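Chopsticks

Chopsticks are a pair of thin sticks of equal length used for cooking, serving and eating food. They began in China and spread over many centuries to Korea, Japan, Vietnam and neighboring regions, and later to much of the world with the growth of Asian restaurants abroad. They are held in one hand, between the thumb and fingers, and can be used to pick up, turn, split, stir or carry food.

Name

The English word is first found in writing from the 17th century. It is usually linked to the pidgin word "chop," meaning quick, although the history of the word is not fully settled. The standard modern Chinese word is kuàizi. An older term, zhù, survives in some southern Chinese speech, and the Vietnamese word đũa and the Korean jeotgarak are in everyday use. The Japanese word is hashi, which sounds close to the words for "bridge" and "edge" but is written with a different character.

History

The oldest surviving examples come from ancient China, and some of them are made of bronze. Many historians think the first chopsticks were cooking tools, used to reach into pots and move pieces of food over a fire. Spoons were the more usual eating tool, especially for millet, which was often served as a porridge.

The shift to eating with chopsticks went along with changes in what people ate. Food cut small before cooking needed no knife at the table, and noodles and dumplings, which grew popular during the Han dynasty and after, were easier to lift with sticks than with a spoon. By the Ming dynasty chopsticks had become the main eating tool in most of China, with the spoon kept for soup.

Korea kept the older pairing of spoon and chopsticks, and the two are still laid together at most Korean meals. In Japan, chopsticks were in general use by the eighth century. Vietnam took up the Chinese pattern and kept its own long wooden and bamboo styles.

Regional types

Chinese chopsticks tend to be the longest of the everyday kinds, with thick, squared handles and blunt, rounded tips. The extra length suits meals where dishes are shared in the middle of a wide table. Japanese chopsticks are shorter and taper to a fine point, which helps with fish served on the bone. They are often lacquered, and sets are sold in different sizes for men, women and children.

Korean chopsticks are most often metal and are flat or nearly flat along their length. Stainless steel is now the common choice, though silver and brass were used in wealthy homes in the past. Vietnamese chopsticks are similar in length to Chinese ones and are traditionally made of bamboo or plain wood.

Cooking chopsticks are longer than table chopsticks in every tradition. Japanese saibashi may be joined at the top with a short string so that the pair can be hung up together. Very long pairs are used for deep frying, where the cook's hand has to stay clear of the oil.

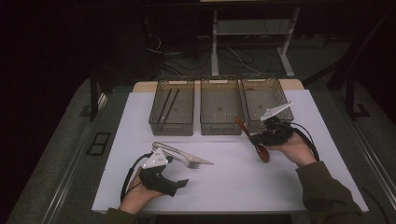 Materials

Bamboo is cheap, light and does not conduct heat well, and it remains the most widely used material. Wood is the next most common. Harder woods last longer and cost more, and softer woods such as aspen and birch are used mainly for throwaway pairs. Wooden and bamboo chopsticks can crack or take on smells over time, and they should be dried fully before they are put away.

Metal chopsticks are durable and easy to wash but can be slippery, so makers often roughen or groove the ends. Plastic and melamine are common in canteens, though they may warp or soften in very hot oil. Ivory, jade and silver pairs were once made for the rich and are now mostly seen in museums and private collections. Silver was widely believed to darken when it touched poison. In fact silver does not react with many poisons, and it can be tarnished by harmless foods such as eggs and onions.

Food historian Sumaiya Matubbar has argued that the choice of material followed local supply more closely than taste or rank. In her survey of 356 pairs in regional collections, bamboo was the leading material in nearly every area where it grew within a day's walk.

Use

In the usual grip, the lower stick rests in the fold between the thumb and first finger and lies against the ring finger. It does not move. The upper stick is held much like a pencil and is moved by the first and middle fingers to open and close the tips. The tips need to meet evenly, and beginners often have trouble when one stick slips forward of the other.

There are many working variations on this grip. Teaching guides by Bình Ngô list 13 of them, including several in which the sticks cross, and note that most adults settle on a grip early in life and seldom change it. Children in East Asia generally start learning between the ages of three and five – some with training pairs that have finger loops or a hinge at the top. 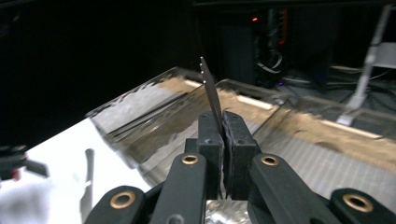 Etiquette

Customs differ from place to place, but a few are shared widely. Standing chopsticks upright in a bowl of rice is avoided in China, Japan, Korea and Vietnam, where it recalls incense offered to the dead. Tapping the side of a bowl is linked with begging and is thought rude. Pointing at people and searching through a shared dish for a better piece are also frowned upon.

In Japan, food is not passed directly from one pair of chopsticks to another, as this resembles a part of the funeral rite in which bones are moved after cremation. Chopsticks are laid on a small rest when not in use. In Korea, the oldest person at the table usually begins first, and lifting the rice bowl to the mouth is discouraged. In China and Vietnam, lifting the bowl is normal.

Disposable chopsticks

Throwaway chopsticks became common in Japan in the late 19th century and are now made mostly in China. They are sold as joined pairs that are snapped apart before use, or as separate sticks in a paper sleeve. Their use of timber has led to criticism, and China placed a tax on wooden disposable chopsticks in 2006. Many restaurants have since gone back to washable pairs.

Used chopsticks are sometimes collected and pressed into board, shelving or small household goods. A trial in Tonville gathered used pairs from 8 restaurants, and its organizer, Murray Fraser, reported that sorting and drying took more labor than pressing.

See also

Chopstick rest
Spoon
Tableware
Tongs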